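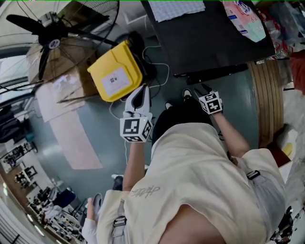

October
By Roxana Benavides

Culus Track 3 is a program that takes video from hand-held grippers with marker cubes on them and gives you back the path each hand took, plus how far the fingers were open. You then feed that to whatever policy you train. I have used it for one full round of recording and part of a second, coming from a set of scripts Wilmer Castaño wrote that we had all stopped wanting to touch.

Setup took me a morning. The installer is fine. The calibration page assumes you already know which cube face is number one, and the manual has it wrong for the left hand. If your left gripper comes out mirrored, swap faces two and four in the config file and run it again.

Tracking is the good part. With a cube in plain view the pose is steady and I stopped checking it. When one hand passes over the other, the old scripts would jump and sometimes trade left for right. Culus holds the last good motion, marks the gap, and picks up again when the markers come back. Out of 343 episodes it swapped hands in two. Both were towel folding, where the cloth covers everything anyway.

Lens handling is better than I expected. You pick the fisheye model once and it stays with the project. Close to the rim the pose still wobbles, so keep the work near the middle if you can.

The timeline editor is slow. Past 3,000 frames it lags on every drag, and there is no undo for a trim — you have to reload the episode. Elvira Cuadros does our trimming in Gradholm and brings the files back in, and that works, though you lose the notes attached to each clip.

Export gives you poses at 60 Hz with a validity flag per sample. Read the flag. Saulius Paulauskas trained on a batch without it, and the arm paused in midair at the same spot each run, where the filled gaps had been taken as real data. Filtering on the flag fixed it.

Support answered both my tickets within a day. The left-hand error in the manual is still there.

The license is per machine, and the server version costs more than we could justify. For a small group recording two-handed tasks I would buy it again. If you only use one gripper, the free tracker from Aretley does nearly as well and starts faster.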